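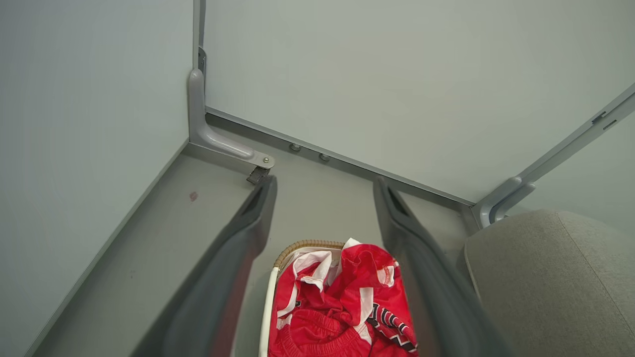
Chapter 8

Attempts, Weights and the Order of Lifting

Learning goals

After you have studied this chapter, you should be able to:
explain how the order of lifters is decided in a bench press contest;
fill in an attempt card correctly;
choose three attempts for a lifter from the training results;
describe what happens when two lifters finish with the same result.

Key words: opening attempt, attempt card, loader, good lift, bodyweight, rising bar, platform

8.1 A contest in a small hall

On Apr 1, 2022, the club of Letis held its spring bench press contest. In the last round of the men's middle class, three lifters still had a chance to win. The lifter from the Filtutura club was leading with 150 kg. The lifter from Katayama had 148 kg and one attempt left. His coach had written 151 kg on the card in the second round, but he now changed it to 153 kg. The lifter lowered the bar, waited for the signal and pressed it up. Two of the three white lights came on, and the lift was good.

The Filtutura lifter had also one attempt left, and it was at 152 kg. He had already taken it, before the Katayama lifter, and he had failed. Why did he lift first, although he was the leader? Many spectators in the hall asked this question, and also some of the younger lifters. The answer is in the rule of the rising bar, with which we begin this chapter.

8.2 The rising bar

In each round, the weight on the bar goes only up. The lifter who asked for the lowest weight comes first, and the lifter who asked for the highest weight comes last. The position in the contest has no influence on this. A leader who asks for 152 kg must therefore lift before a rival who asks for 153 kg.

This rule has a practical side. The loaders only add discs within a round, so the work goes faster and there are fewer mistakes. It has also a tactical side. The last lifter of the round knows the results of all the others, and his coach can decide with full knowledge what is needed. A coach who wants this advantage must ask for a heavy weight, and the lifter must then be able to press it. Waiting has its price.

If two lifters ask for the same weight, the contest in our example uses the lot numbers which were drawn at the weigh-in. The lower number lifts first. Other contests may solve it differently, so read the rules of the contest before you travel.

8.3 The attempt card

Each lifter has three attempts. The opening attempt is given at the weigh-in, often more than one hour before the start. After each lift, the coach has one minute to bring the card for the next attempt to the table. If no card comes, the table adds 1 kg after a good lift, and repeats the same weight after a failed one.

At Letis, the card for the third round could be changed one time, before the bar was loaded for this lifter. The Katayama coach used this right. The Filtutura coach had used it already — he had gone from 151 kg to 152 kg — and could not answer.

A card must show the name, the club, the round and the weight in kilograms. Write the numbers large. A card with a number which cannot be read is treated as a missing card.

8.4 Choosing the opening attempt

The first attempt should be a weight that the lifter can press on a bad day. Beginners often open too heavy, because in training they remember only the best lift. A better basis is the average of the best single lifts in the last weeks. Look at the training diary for March of a lifter from the Keso club, in Table 8.1 at the end of this section. His best lift was 142 kg, but he reached it only once. On four other days he stopped between 134 kg and 137 kg. An opening attempt of 130 kg would be careful, and 140 kg would be a risk.

Warm-up is also a part of the choice. Count backwards from the opening attempt and plan the last warm-up lift 8 minutes before the lifter is called. The jumps between warm-up weights should not be larger than 20 kg, and they should become smaller near the end.

Table 8.1 Best single lift of the day, Keso club, March
First week: 134 kg, 136 kg
Second week: 142 kg
Third week: 135 kg
Fourth week: 137 kg

8.5 When the results are equal

If two lifters finish with the same weight, the lighter lifter is placed higher. Bodyweight is measured once, at the weigh-in, and a difference of 700 grams can decide a medal. For this reason the coach should write down the bodyweight of every rival before the first round — it is too late to look for it when the clock is running.

In the next section we follow one lifter through all three rounds and fill in the cards together.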